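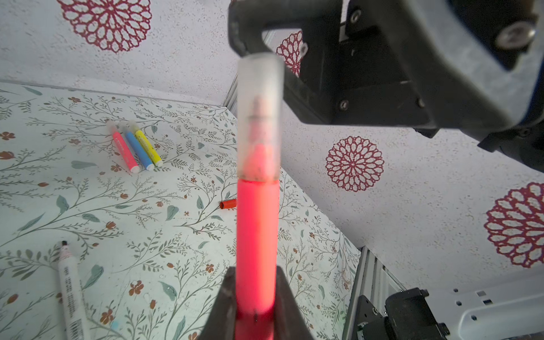

## 4. First handling run with the marker set

Complete Section 3 (mounting and power) before you start. This section covers the first pick-and-hold run on the Gonia two-arm bench kit, using ordinary felt-tip markers. Allow 15 minutes.

Markers are a good first object. They are light and straight, and the grip settings for them are already stored in the kit as profile 37. You can use your own, as long as the barrel is round and the cap fits tightly.

### 4.1 Prepare the cell

1. Check that both base plates are bolted to the front rail. Try to rock each arm by hand with the power off. If a base moves, go back to step 3.6.
2. Lay the floor paper flat and tape down the corners. Patterned paper is fine on the floor and walls. Glossy paper is not, as it throws glare into the wrist cameras.
3. Lay the markers on the floor within reach of the arms, caps on. They can touch each other side by side.
4. Remove loose caps, tape ends and anything else you don't want picked up.

**Caution:** Keep hands and sleeves out of the cell whenever the arm power is on. The grippers can close without a sound or a light to warn you.

### 4.2 Load the grip profile

1. Switch on the controller and wait for the ready tone.
2. Open the Jedance console and choose **Profiles > Small round**.
3. Select profile 37 and press **Send to both arms**.
4. Open and close each gripper once from the console. The fingers should meet evenly along their length.

If the console shows code 1412, one arm did not receive the profile. Press **Send** again for that arm only. If the code comes back, check the data plug at the arm base.

### 4.3 Pick and hold

1. Jog the left arm until the open fingers are on either side of one marker.
2. Lower the wrist slowly. Stop before the fingertips touch the floor.
3. Close the gripper with **Soft close**. Do not use **Full close** for this run.
4. Raise the wrist and turn it until the marker is upright, with the cap at the top.
5. Check the grip in the wrist camera view. The fingers should hold the lower part of the barrel, well clear of the cap.
6. Repeat with the right arm and a different marker. 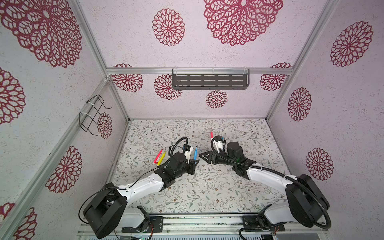
Leave both arms in the hold position for one minute, then look at the markers again. A marker that has tilted or slid down needs a firmer grip. Raise the grip value one step at a time and repeat the hold.

**Note:** With both wrists near the middle of the floor, the arms can reach each other. The kit slows them down when they get close, but it does not stop them. Jog one arm at a time until you are used to the distances.

### 4.4 Cables

Watch the cables while you jog. Each loop should have enough slack for a full turn of the wrist, but not so much that it drags on the floor or catches on a wall rack. If you need to move a clip, switch off the arm power first – support the arm with your other hand, as it will sink.

### 4.5 Put down and finish

1. Turn the wrist until the marker is level and lower it to the floor.
2. Open the gripper halfway, then raise the wrist straight up.
3. Send both arms to **Rest** and switch off the arm power.
4. Save the run log.

Replacement finger pads are part number 3017 and are sold in pairs through Costance. Clean worn-looking pads with a damp cloth before ordering new ones – ink and paper dust are often all that is wrong.

*Section revised 7 Feb 2018, K. Marchal. Continue with Section 5, Passing an object between arms.*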